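¿Pueden ya las máquinas con las tareas de casa? Mayu Kubo y yo seguimos con la duda.
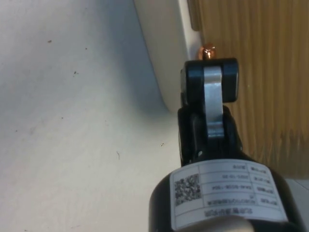 N.º 50

La pinza apunta al pomo cobrizo, junto a la madera. Agarrar algo tan pequeño y brillante me parece más difícil que levantar una caja. Yo lo hago sin mirar.

Con la tela pasa algo parecido: cede, se arruga y cambia de forma en cuanto la tocas.
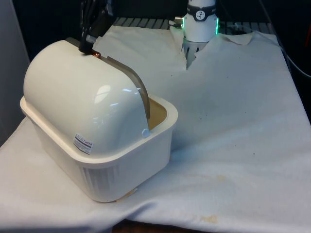 La pinza sobre el paño blanco, junto a la cesta

De momento sigo doblando yo. En Trundia calculan roughly 2 años más; Mayu no se lo cree.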